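Getreidemühle Trelar im Haushaltstest: ein Winter mit frisch gemahlenem Mehl

Im Dezember stand sie endlich da, die Trelar, und ich muss gestehen, dass ich den Karton zwei Abende lang ungeöffnet gelassen habe, so sehr hatte ich mich an die Vorfreude gewöhnt. Wer wie ich seit vielen Jahren Brot backt und das Mehl immer brav im Papierbeutel nach Hause getragen hat, der kennt vielleicht dieses leise Ziehen, wenn andere vom Duft frisch gemahlenen Roggens schwärmen. Nun also selber mahlen!

Bestellt habe ich bei Alaoui, einem kleinen Versand für Backzubehör, der auch das Getreide gleich mitschickt, wenn man möchte. Ich mochte, und so kamen Roggen, Dinkel und ein Sack Emmer von der Skulmont-Mühle dazu, letzterer übrigens eine Entdeckung, nussig und ein wenig süß. Aber zurück zum Gerät.

Die Trelar ist eine elektrische Steinmühle für kleine und mittlere Haushalte. Man schüttet oben das Korn hinein, dreht am Einstellring von grob bis fein und schaltet ein. Mehr Bedienung gibt es nicht, und das rechne ich ihr hoch an. Meine alte Handmühle, eine Skindano, die ich von einem Flohmarkt mitgebracht hatte, verlangte für eine Schüssel Schrot ungefähr so viel Ausdauer wie eine mittlere Bergwanderung. Für 200 Gramm feines Dinkelmehl braucht die neue kaum länger, als ich brauche, um den Sauerteig aus dem Kühlschrank zu holen und wieder einmal zu vergessen, wo ich den Teigschaber hingelegt habe.

Zum Mahlergebnis. Grober Schrot gelingt wunderbar gleichmäßig. Fein gemahlener Dinkel ist weich zwischen den Fingern, mit sichtbaren Kleieteilchen, wie es sich für Vollkorn gehört. Beim Roggen auf der feinsten Stufe wird das Mehl merklich warm, und ich bin dazu übergegangen, es eine halbe Stunde offen stehen zu lassen, ehe es in den Teig kommt. Emmer staubt etwas. Den Mais, den ich einmal aus Neugier einfüllte, hätte ich mir sparen sollen, davon rät auch die Anleitung ab, die ich danach gelesen habe.

Und das Brot? Mein übliches Roggenmischbrot nahm deutlich mehr Wasser auf als mit gekauftem Mehl. Die ersten beiden Laibe gerieten mir zu fest, der dritte wog nach dem Auskühlen 1.038 Gramm und war so saftig, dass er die halbe Woche reichte, ohne altbacken zu schmecken. Seither gebe ich einen guten Schluck Wasser mehr hinzu und lasse den Teig länger ruhen. Am vierten Tag kommt der Rest in Scheiben in den Toaster, mit Salzbutter, und ich wüsste kaum ein besseres Frühstück.

Nun zu dem, was mir weniger gefällt. Laut ist sie, die Gute. Um sechs Uhr morgens mahlt man damit höchstens in einem frei stehenden Haus. Der Auslauf sitzt für meine große Backschüssel zu tief, ich behelfe mir mit einer flachen Auflaufform. Und schwer ist sie auch, man sollte ihr also einen festen Platz auf der Arbeitsfläche gönnen, wo sie dann freilich mit allem anderen um die Steckdose streitet.

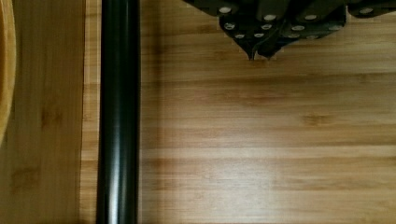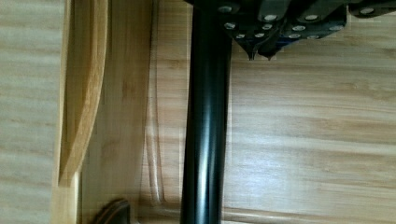
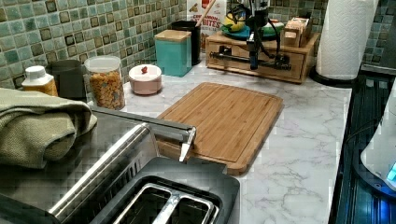
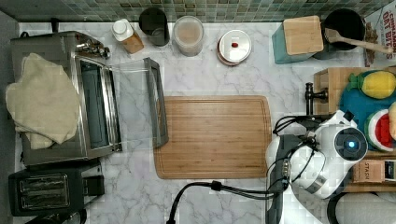 Heft 2

Gereinigt wird trocken. Ich lasse zum Schluss eine Handvoll Reis auf grober Stufe durchlaufen und pinsele den Auslauf aus, das genügt vollkommen. Die Mahlsteine herauszunehmen war bei mir erst einmal nötig, nach dem bereits gebeichteten Mais, und ging mit etwas Geduld ohne Werkzeug.

Würde ich sie wieder kaufen? Ja, und zwar ohne langes Überlegen, vorausgesetzt, man backt mindestens einmal in der Woche. Für den gelegentlichen Sonntagskuchen lohnt sich der Platz wohl nicht. Die Skindano habe ich trotzdem behalten, für Gewürze und Leinsamen ist sie mir immer noch lieb.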